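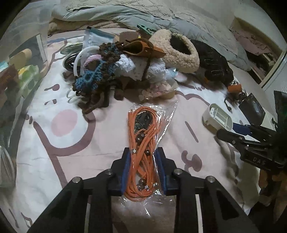 Ralteo Flat Cord Necklace, Orange
Reviewed by Anitha Mathew, 2025-03-20

I ordered this in January along with a few other things from Indadance and paid 600 for it. It took 11 days to reach me. I have worn it often enough now to say what I think.

The cord is flat and orange, wound in several long loops, with dark glossy beads and a few small shiny silver ones on the strands. The orange is strong. It goes well with white or dark brown and badly with red, which I found out at my cousin's lunch.

Weight is fine. I can wear it a whole day without noticing it. The loops do tangle if you drop it in a drawer with other things, and flat cord holds a twist once it gets one. I keep mine in a clear plastic bag, wound up the long way, and it comes out straight enough to put on. Hanging it on a hook works too, but the loops stretched a little when I left it there for a week.

The silver beads slide. They never sit where I put them, and by evening they have moved down to the lowest point. If you want them evenly spaced you will have to knot the cord yourself. The dark beads stay put better.

Color has not come off on my clothes so far. I have not washed it and the card gave no instructions.

I also have a Zunex one that cost 258. It is thinner and the clasp broke in the second month. The Ralteo is better made, though I would not call it worth more than twice as much.

Good for everyday wear. Four out of five. I took one off for the price and the sliding beads.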